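La sombra también es un resultado
Opinión. Proyecto Rudura, 27 de mayo de 2022

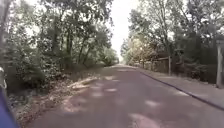 Calzada arbolada con manchas de sol sobre el asfalto, vista desde el robot.

La evaluación de la navegación exterior suele resumirse en una tasa media de éxito. Consideramos insuficiente esa práctica. En las pruebas de enero, el método Isar completó 65 de 1000 tramos sin corrección alguna, cifra modesta que merece publicarse íntegra. Una mancha de luz puede confundirse con un cambio de firme, y un promedio oculta ese error. Proponemos que todo trabajo aporte 2 tablas, una con luz uniforme y otra con sombra parcial, y que los tramos fallidos se difundan con el mismo detalle que los restantes.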